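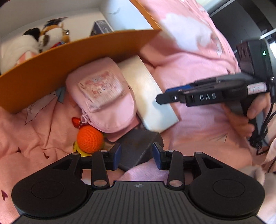

Can visitors try the hand-held grippers at the Testik open day?
Children and adults are both welcome to have a go, and the grippers come in a left and a right so you can pick things up with two at once. Turns last five minutes.

Open day at the Plakgate hall: our gallery

What a day! We went along to the Testik open day in August and came home with full memory cards and very tired feet. The programme said 29 tables, all with something moving on them, and 500 free tickets went well before the doors opened at 10 am. We had planned to stay for an hour and were still there when they started stacking the chairs.

The packing and sorting table was the one we kept going back to. You hold a gripper in each hand, squeeze, and try to get a pile of everyday bits and bobs in or out of a box. It looks so easy – and then a soft toy rolls over and you have to start again! Small flat boxes are the nicest to lift, and anything round is a proper challenge. My best go scored 231 points and I was far too pleased with it, until a girl of nine or so got 506 straight after me.
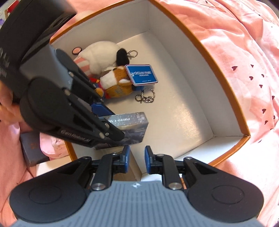

Small grey photo-card box in the grip, plush toys still inside the orange-rimmed box.

We also loved the Brodix corner, where a little wheeled robot carried cups of water along a taped line on the floor. It stopped very politely for pushchairs. The people on the stand answered every question we threw at them, including several daft ones from me about stairs.

The Thygesen talk at 2 pm was standing room only, so we listened from the doorway. It was all about how hard it is for a machine to handle soft things like socks, bread and bedding, and I could have listened for twice as long.

Tea and flapjack were at the back of the hall by the coat rails. Go early if you want the flapjack – the tray was down to crumbs by three.

More pictures from the Brodix corner will go up on the next page once we have sorted them.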